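Working papers > Lab practice > Buying and budgeting
4 min read
We use cookies to remember your reading preferences. Accept or manage settings.

4. What we bought, and what we should have bought

I'll admit that I wrote the first budget for the Clolerdale tasks in one evening, and it shows. We had 3,370 pounds to spend, and I put most of it against a second-hand arm from Grindberg before I'd given any thought to what the arm would learn from. The gripper tools got whatever was left over (not much!), and then I had to go back in June and move the money around.

The revised plan turned things on their heads. We put off the arm and paid for 6 hand-held grippers first, with enough spare bushings and screws to keep them going through the trial. I'd priced printed parts from two shops, Hirose and Lamura, and the Lamura quote came in lower, though their delivery was 15 days and I hadn't left room for that in the timetable. My advice to anyone doing the same sums is to write the delivery time next to the price, in the same column if you have to, so that you can't look at one without the other.

Then there are the household bits, which I'd lumped together as "sundries". Every task in our list needs ordinary things to work on: power strips, cups, drawers, that sort of stuff. They're cheap one at a time, but we wanted three of each kind so that a broken switch wouldn't hold up a whole morning, and it adds up faster than you'd think. Sundries ended up with its own line, and I'm rather proud of it.

The power strip task is a good one to budget from, as the switches are small and close to the sockets, and the jaw tips have to be narrow enough for the job (Figure 3). We ordered a spare pair of tips for each tool on the strength of it. 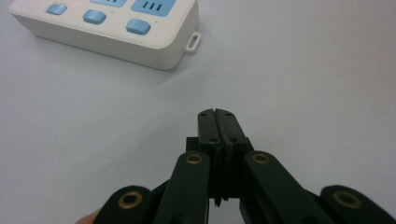 Figure 3. Closed jaws and a power strip with light-blue switches, on a pale tabletop.

Lụa Vương, reading a draft of this section, wrote in the margin that I was still too soft on the arm: it should stay out of the plan altogether until the grippers had been paid for, mended once and paid for again, and the mending ought to be costed in hours as well as parts. I've taken the second point and put in a line for bench time. On the first I'm holding out a bit, as Grindberg will only keep the quote open for so long, and I'd like the deposit to stay in next year's plan.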